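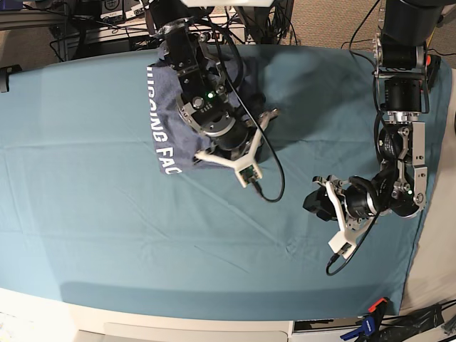
Prone is where nearly everyone on the Endilska beginners' course falls in love with target rifle, and session four is the one I look forward to most. Last time we covered range commands and how to handle the rifle on the firing point. Now we get down on the floor and build a position that holds itself up. The mat matters more than people expect. It should be firm, long enough for hips and elbows together, and flat. Plenty of you have asked about dry practice at home without a proper mat, and a long padded surface under a fitted sheet, like the teal-blue one, will do for working on where your body goes. Sheets do crease, though, even when the rest is smooth, and a fold under the left elbow will shift it just enough to spoil your checks, so pull it tight before you lie down. Elbows also slide on sheets! A scrap of rubber matting solves that.

Everything below is written for right-handed shooters. Left-handers swap the sides (Sixten Hedlund is left-handed and will happily show you).

1. Getting down

Kneel at the back of the mat, put both hands forward and lower yourself. Your body lies at a slight angle to the line of fire, to the left of it, with the spine straight. Left leg in line with the spine, right knee drawn up a little. Drawing the knee up rolls your weight off the stomach and gives you room to breathe. How far up is personal. Try it high, try it low, then settle.

The left elbow goes down first, forward of you and slightly to the left of the rifle. Slide the left hand up to the handstop, palm up, fingers relaxed. The sling takes the weight from here. If you can feel your upper arm working, the sling is too long, or it sits too low on the arm. Then bring the butt into the shoulder with the right hand and let the right elbow drop where it wants to. It carries very little.

Head last. Let it come down on to the cheekpiece and rest there, with your eye looking straight through the rearsight. If you have to crane or squash your face to see, we change the rifle and leave your neck alone. Put your hand up and one of us will come over with the keys.

2. Natural point of aim

My favourite part of the whole course. I have seen people go from scattered shots to a tidy little cluster in one evening on this alone.

Get comfortable on aim. Close your eyes, take two easy breaths, let everything go soft, and open your eyes again. Wherever the foresight is now, that is where your body is pointing the rifle. If it is off to one side, do not push it back with your arms. Keep the left elbow planted and shift your hips: hips left to send the muzzle right, hips right to send it left. For height, small moves of the whole body forwards or back, or a notch on the handstop. Then eyes closed and check again.

Do this before your sighters, and once more if you break position during the card. Brayan Bedoya, who coaches the Murura juniors, makes them check after every drink of water, and they are a very steady bunch.

3. Breathing

With the sling on, the foresight rises and falls as you breathe. In prone it should travel straight up and down through the mark. If it travels on a slant, go back to section 2, or look at where the left elbow is in relation to the rifle.

Breathe out to the natural pause and take the shot there. You have a few good seconds. If the shot has not gone by the time your aim starts to shimmer, breathe and begin again. Coming off aim costs nothing, and it is a habit worth being proud of.

4. Trigger and follow-through

Pad of the finger, straight back. Take up the first stage, pause, add pressure smoothly while the sight picture is good. Stay still once the shot has gone -- eye open, finger back, head down -- and say to yourself where the foresight was. We call this calling the shot. Write the call on your plotting sheet before you look through the scope.

5. Reading your card

Look at the group before you look at the score. A tight group in the wrong place is a lovely thing to have, as a few clicks on the rearsight will move it. A group strung out up and down usually points to breathing, or to a sling slipping down the arm. Strung out sideways: check natural point of aim, then canting.

Dwynwen Llewellyn has let me pass round her first sixty-shot match, a 418, with her plotting sheet pinned behind it. Look at shot 37. She called it low left, found it low left, moved her elbow and had her best run of the match straight after.

Timing, for those who asked: 59 minutes is plenty for a sixty-shot card at your stage, sighters included. Most of you finish with time in hand and could use more of it.

For next time

Dry practice, four short sessions if you can manage them. No ammunition anywhere in the room, bolt open and chamber checked before you start, and only if you hold your own rifle lawfully at home. Without a rifle, practise getting into position with the club sling and a broom handle, eyes closed, until your elbows land in the same place each time.

Bring your plotting sheets from this session. Lizeth Arango has spare slings in small and long if yours pinches. Hearing protection as always, and a thick jumper, as the range is chilly.

Session five is sight adjustment and wind flags.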